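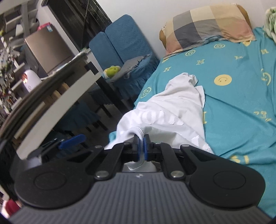

Questions we get most often about bedding and clothes at Sillholm, updated 15 Sep 2018. If you are staying in one of the shared flats on Hiller Road, read the section on laundry as well.

## Bedding

**Is bedding provided?**
Yes. Each bed has a fitted sheet, a duvet with cover and one pillow with a pillowcase. You may use your own if you prefer. Fold ours and leave it on the wardrobe shelf.

**Can I use patterned or coloured sheets?**
Any colour or print is fine. Plain teal, smiley faces, stripes, it makes no difference to us. Wash dark or bright sheets on their own the first time.

**What size are the beds?**
All beds are singles and take a standard single fitted sheet. The mattresses in the Shih wing are deeper than the others, so buy extra deep sheets for those.

**How often should I change the sheets?**
Every two weeks at least. Clean sets are in the linen cupboard on each landing. Put used sets in the chute, not in the corridor.

**My fitted sheet keeps coming off at one corner. What can I do?**
Check that it is the right way round. The label goes at the foot. If the elastic has gone, swap it for another one.

## Clothes on the bed

**Do I have to clear my bed before the room is cleaned?**
Only on sheet change days. On other days the cleaners do the floor and the basin and leave the bed alone. Clothes left on it will not be moved.

**How should I fold a T-shirt or sweatshirt with printed lettering?**
Lay it face down and smooth it flat with your hands. Fold both sides to the middle, then bring the hem up to the collar. The lettering ends up on the outside, with no crease down the centre if you keep the side folds narrow.

**Can I iron over the print?**
No. Turn the garment inside out and use a low heat.

## Laundry

**What does a wash cost?**
70p a load, paid with the Zurno card. The dryers are free up to 8 in the evening.

**What temperature should I use?**
60 for plain sheets and towels, 40 for printed sheets, 30 for clothes with lettering on them.

**I have lost something in the wash. Who do I ask?**
Look in the basket by the door first. After that, ring the desk on extension 3003. Items are kept until the end of March and then given away.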